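Hedmont Accessory Tray, Gray
Item 3883

The Hedmont Accessory Tray is a shallow rectangular tray for hair ornaments, clasps, necklaces and other small items in daily use. It may be placed on a dresser, a shelf or a made bed while accessories are being sorted or chosen. The raised rim keeps pins and small clips from rolling away.

Color: gray, with a pale interior
Shape: rectangular, open top, no dividers
Pack size: single tray, or carton of 60 for institutional buyers

Use

Lay hair pieces flat, with combs and pins facing the same way. Delicate petals should not be stacked under metal clasps. Long necklaces are best added last - a strand placed first tends to catch on pins.

A pink flower hair ornament and a cream and yellow clasp in the tray, with a pearl necklace on the bedspread in front.

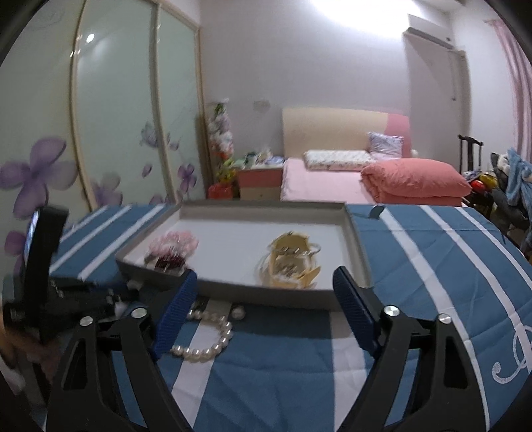 Care

Wipe with a soft, damp cloth and dry before use. Do not use scouring powder.

Carton orders are handled by Mélanie Lévesque, extension 288.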